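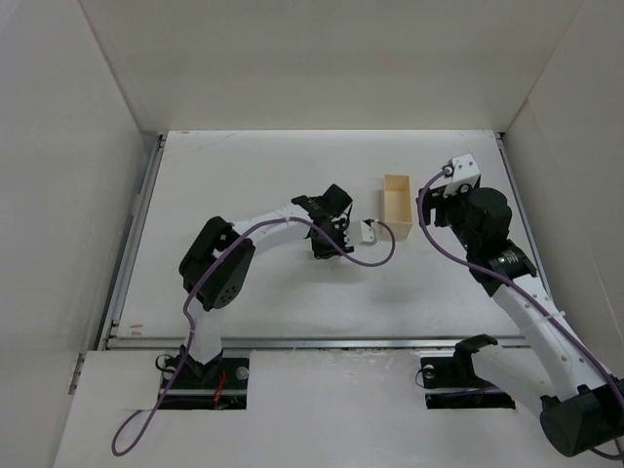
The target at Lekota this November is 2,000 usable examples of one short job: pick up a small object and put it where it belongs. By the middle of the month the count stood at 428.

Yolandi Ntuli runs the collection from a desk beside the station. An operator drives the arms by hand through a pair of matching controllers, and the software, a package called Dandisel, stores the joint positions, the gripper opening and the camera views together. Each attempt is saved as one episode. An episode lasts 20 seconds on average, and resetting the table takes nearly as long again.

Speed is not the main concern. A learning system trained on one tidy routine will repeat that routine and fail when the object is turned a few degrees. Operators therefore work from a printed sheet of 22 starting positions, and within each they vary the angle of the piece and the direction of approach. Episodes with a fumble and a recovery are kept and tagged. Those in which the operator stops to think are thrown out, as the model tends to learn the pause as well.

The current piece is a block joined from three woods: dark brown at one end, pale tan in the middle, reddish at the other. The differing ends give the model a way to tell which way round it lies. The view from the gripper matters most in the last few centimetres, when the fingers are open on either side and a small error in angle decides the grasp.
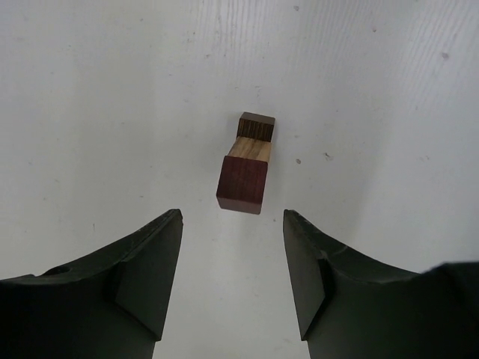 Xolani Motaung is less sure that numbers alone will do it, and said he would sooner have half as many episodes from twice as many operators - each person has habits, and the model picks them up.

Ntuli accepts the point in part. A second shift has been added to the rota, and every episode now carries an operator code so that the training set can be balanced later. The first full training run is planned for when the count passes the halfway mark.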